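Looking after the hand grippers: a small gallery

I promised I'd put up some pictures of how we keep the Hirar grippers going, and it's already October, so I'd better get on with it. They're the white hand-held ones, they get carried about and squeezed all day long, and I'm the one who ends up with the screwdriver. There are only two pictures so far because I keep forgetting when my hands are full!

First, the bit I spend most of my time on. Look in the dark notch in the middle of the white housing and you'll see a black ribbed strip running down the right side. Crumbs love those ribs. So does lint, so does anything that sheds. I go along it with a dry toothbrush before we start and again at lunch, and then have a quick look at the black vents either side, which clog up with the same fluff. 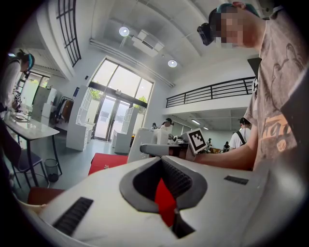
Kekeli Bawa wrote in to say the toothbrush is fine but I'm far too gentle with it. Kekeli does the ribs with a stiff nylon brush, always in the one direction so the muck comes out at the end and doesn't get pushed further in, and then opens and closes the grip 50 times before handing it back. If it catches even once it goes round again.

Fair enough, and I've been trying it. 50 is a lot when there's a queue for the thing, but I did find a sticky one that way and I'd have missed it otherwise. The culprit was a sliver of tape no bigger than a fingernail clipping.

The square markers are my other worry. They have to sit flat and stay clean, and people will pick the gripper up by them if you let them. I wipe mine with a barely damp cloth and leave it at that – no spray, ever. We tried a spray on an old set and the black went grey and patchy, and I had to print the lot again. If a corner has started to lift I change the whole marker. Pressing it back down only buys you a morning.

After a clean I like to give it something awkward to hold. A kettle is my favourite, smooth and a bit top-heavy, and if the grip is going to slip it'll slip on that. Marker on show, kettle in the jaws, give it a tilt and see how it feels.

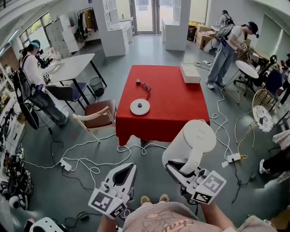 Words and pictures: Ysaline Barbier
Filed under: Workshop, Grippers

I keep both hands going for the tilt, one gripper holding and the other ready nearby, and I do it slowly. What I'm feeling for is a sort of creep, where the handle shifts a tiny bit and then stops. Tighten the screws at the jaw end if you get that, 3 of them on ours, a little on each and then round again. Do one up fully before the others and the jaw goes in crooked (ask me how I know).

Everything gets written in the Jistano notebook, which lives in the drawer with the spare markers. Date, which gripper, what I did. Themba Baloyi has asked for a column for "noises", so there's a column for noises. Best entry to date: "like a small gate".

Next lot of pictures will be the strip coming out and a new one going in, which takes me 5 minutes on a good day. Spares are on order.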